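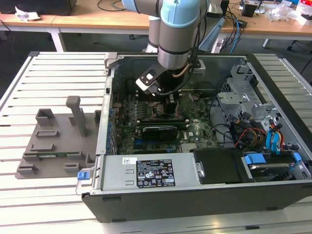 Stories > Short Fiction > The Hesitation

The Hesitation

Lorraine Penrose had been at Besadier long enough to have her own mug and not long enough to have her own drawer, and in the spring she was given the hesitation to look into.

The hesitation was what everyone on the second floor of the Janssen Building called it. The arm would come down into an open computer, nicely, the way it had been taught, and then just above the memory slots it would stop. It stopped for three seconds, sometimes a little more, and then it went on with its business as if it had only been trying to remember a name. No error came up. The planner, which was called Draltard and which had been written by a great many hands over the years, reported that everything was fine and had been fine all along.

"It's only three seconds," said her manager, who was a kind man and wanted to give her something she could finish. "But it's three seconds every time, and the people who are paying for this have started to look at their watches."

Lorraine said she would be glad to. She was glad, too, because she liked other people's old code the way some people like other people's attics. She took her mug and her laptop down to the bench and pulled up a chair, and for most of that first morning she did nothing but watch.

She had supposed she would find it dull. The computer lay on its side with its insides up, and the arm reached in from above, and the gray plate with its little slots and holders waited alongside for whatever would be set down on it. But the longer she sat there, the more she found herself leaning forward when the gripper did. Her grandmother had threaded needles like that, coming in close and then holding quite still with her tongue between her teeth, and you didn't dare speak to her until it was done.

By lunch she had a page of notes, most of them about her grandmother.

After lunch she did it properly. She turned on all the logging Draltard had, which was more than anybody should ever turn on, and ran the approach again and again with the speed down at 40 percent so that she could follow along. The camera took its picture. Namura, the vision package, found the edge of the board and then the slots and said how sure it was of each. Draltard took all that in and drew its path, down and across and down again, clear of the wires and clear of the metal cage, and sent it along to the controller. The controller said thank you, more or less. And then came the gap. Her log went from one line to the next with nothing between them, and the clock had moved on three seconds.

She went home that night and told her cat all about it, and the cat was as much help as it usually was.
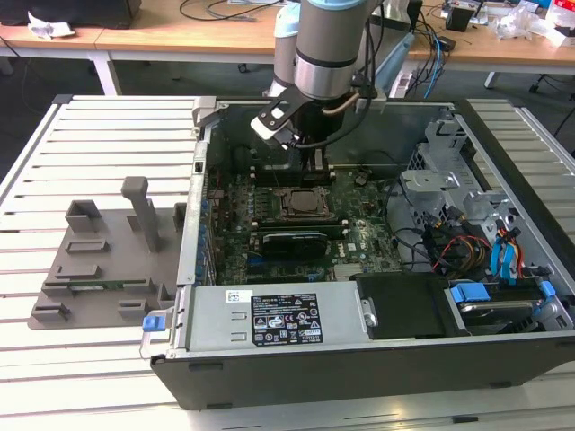 What was in the attic

The trouble with a gap is that there isn't anything in it to read. Lorraine tried the network first, since it is always polite to suspect the network, and the network was blameless. She tried the camera driver. She fed the planner a saved picture in place of a live one, and it paused just the same. She swapped in a path she had drawn by hand, a lazy thing that wouldn't have troubled anyone, and the arm swooped down over the slots and there it hung, thinking of a name.

So it wasn't the seeing and it wasn't the planning, which left the thin, dusty layer between the planning and the doing, a part of the software that had no owner listed and no tests to speak of. She made a pot of tea and opened it up.

It was a lovely old mess. There were functions in there with names like settle_maybe and do_not_call_this, the second of which was called from all over. There were comments that argued with other comments. Somebody had once been very angry about rounding. She read the whole of it from top to bottom, which took her two days, and she couldn't have said when she had last enjoyed herself so much. Deep down in it, on line 269, inside a check that only came up true when the gripper was low and something narrow was underneath it, she found this:

wait_ms(3000) # let her get her breath

She laughed out loud, and then she looked over her shoulder to see whether anyone had heard, and then she read it again.

It would have been the easiest thing in the world to delete. Her finger was already on the key. But she had lived in enough old houses to know that you don't take out a post until you have gone down to the cellar and seen what it's holding up, and so she went back through the history of the file, past the big move from the old server and the renaming and the year when every change was described as "fixes," until she came to the day the line had been put in. There was a note with it, a long one, by a programmer who had left before she was hired and whose desk, she was fairly sure, was the one she was sitting at.

He had written it the way you would write to a neighbor who was minding your house. The arm they'd had then was an older one, he said, and it shook a little when it came to a stop, the way a ruler does when you twang it off the edge of a table. Over the wide parts this made no difference at all. Over the slots, with the clips standing up so close at either end, it made a good deal, and they had bent some. He had measured the shaking and it died away in a second or so, and he had tripled it to be on the safe side, and he was sorry about the time. Whoever came after was welcome to do better. He would only ask them to measure it first – please, he had written, and underlined it with a row of hyphens.

Lorraine read the note over her tea, and then she read it over the rest of her tea, which had gone cold.

She measured it first. That was the whole of the following week, and it was slower than the reading and not half so funny. The new arm hardly shook at all, as everyone upstairs had told her it wouldn't, except that when it came in on a long reach it still gave one small shiver at the end, so small that you would need to be looking for it. The others hadn't been looking for it. She wrote a little routine that watched the joint readings as the arm came to rest and held off only until they went quiet. On most approaches that was over before you could say it was there. On the long reaches the arm still held itself above the board for a moment, with a proper reason this time, and went in when it was ready. 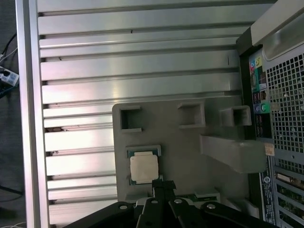

Then she had to decide what to do about the comment, and it surprised her how much she minded. The wait itself could go. It had done its work and nothing stood on it anymore. But it seemed a poor sort of thanks to pull the words out along with it, and a code review isn't a place where you can easily explain about your grandmother. In the end she moved them up to the top of her new routine, just as he'd had them, and under them she put a line saying where the long note could be found and that it was worth the trip.

Her manager went through the change in the afternoon with his glasses pushed up into his hair. He asked good questions about the joint readings and whether there was a limit on how long it would hold off (there was, she had set it at 2 seconds and had it call for help after that). He scrolled up, and he scrolled down, and he stopped at the top.

"Her breath?" he said.

"It's historical," said Lorraine.

He thought it over. He was, as I say, a kind man, and he had been with Besadier for a very long time, and it came to her a little late that he must have known the person who sat at that desk, must have had lunch with him, even, and heard him grumble about the clips.

"He used to talk to it," her manager said. "All day long. We had to ask him to keep it down." And he pressed the button to approve it, and asked if there was any more of that tea.

They took it down to the bench with them, and she started the run.

Contact the editors | Copyright 2025, all stories remain with their authors | Back to top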